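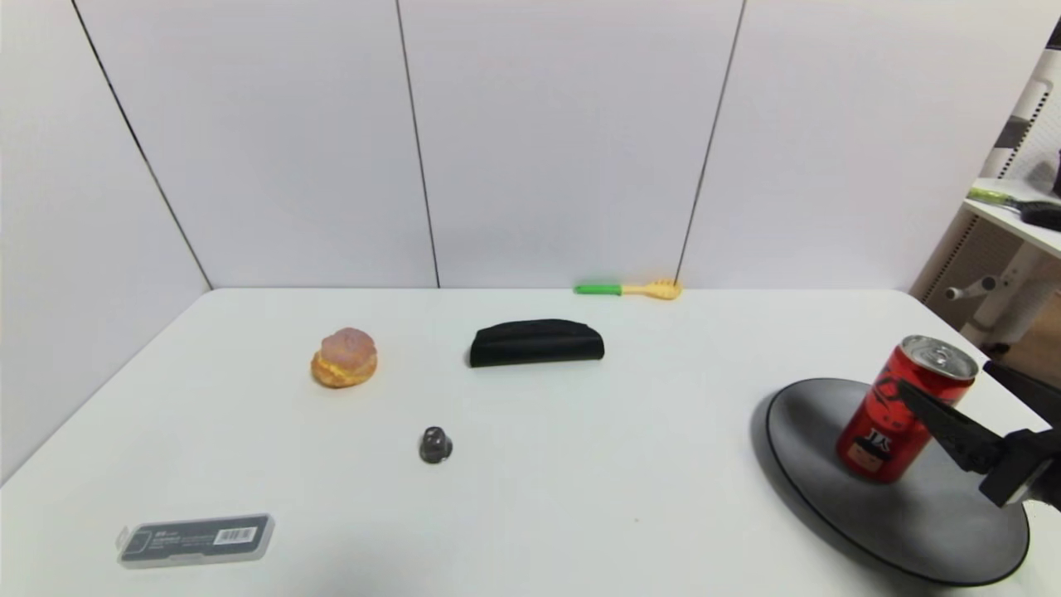

Head view, gripper on the red can, small stuff left out on the table.

Jun 11, 2020, Tesevari bench notebook

OK, rules day. I've been promising to write down how we run this table ever since we moved over to the Figueiredo building in March, and I keep putting it off in favor of more fun things. We're 800 runs into the Skisance set with 2,000 to go to, and I'd like the second half to be more consistent than the first!

Biggest one for me is props, and cans especially. We don't have a written rule for when a can is too beat up to use, so everybody goes by feel, and my feel is apparently a lot more forgiving than other people's. I went through the Adari log last night and found the same can marked "fine" and "dented, swap?" on back-to-back runs. Neither note is wrong, really. We just never said what "dented" means. 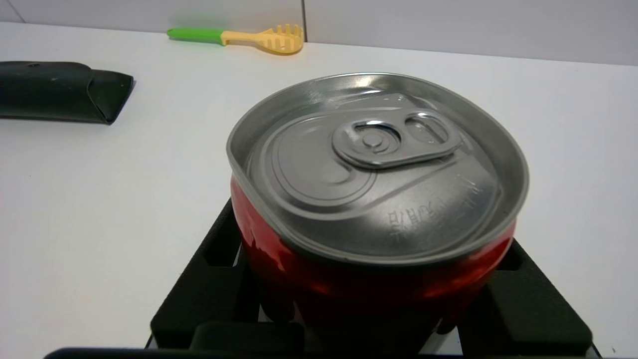 Wrist view. Lid a bit out of round, creases in the red just under the rim.

A can in this shape is right on my line. It stands up, the tab is flat, and from the head view I don't think I'd pick it out as damaged at all. From the wrist it's pretty obvious, with the light catching the creases on both sides. So first rule, and please argue with me if you hate it: we judge cans from the wrist view, before the run starts, every time. If you can see a crease below the rim, log it as "creased" and keep using it. If the wall has folded in far enough that the fingers would close on a different width, it's out. Same if the tab is lifted or there's any sharp edge (gloves for those, and they go in the metal bin, not back in the prop box where I found one last week, grr).

And no bending them back into shape! I did this myself for months and thought I was being thrifty. A can that's been pushed back out has soft spots you can't see, and then the grip force numbers wander and I spend an afternoon blaming the fingers.

Second thing, the clutter. The sheet says "leave distractors in natural positions," which is a lovely sentence that means nothing. New version: put them down by hand wherever you like, and then leave them alone for the block. A block is 100 runs. If something gets knocked during a run, leave it where it landed and carry on, unless it's on the floor. The green and yellow utensil at the back can stay by the wall, I like having something long and bright there. Flat shiny things like the clear plastic case are okay too, but turn them a little between blocks so we're not teaching it one patch of glare.

Third, hands. Nobody reaches over the table while the gripper is closed on something. I know it's slow, I know it's only a can. Hit pause, wait for the light, then reach. If a can is leaning and you're itching to straighten it, let the run fail and log it as failed. A leaning can that gets rescued by a person and logged as a success is worse than useless to me, and I'm fairly sure we have a few of those in the early blocks.

Fourth, labels. Adari lets you type anything in the object field and boy have we. Going forward it's color plus thing: "red can," "green utensil." Brand and print go in the notes field if you care.

Still undecided:
- whether to rotate the can so the print faces the head camera or leave it random (I lean random)
- how many runs a can gets before it's retired no matter how it looks
- whether we go back and relabel nearly 800 runs for creases. I'd rather not. Maybe just the blocks where we swapped cans.

I'll tape a short version of this next to the e-stop and we'll try it for 2 blocks before it goes in the real procedure. Scribble on it if something's annoying.

Need to order more nitrile gloves, mediums.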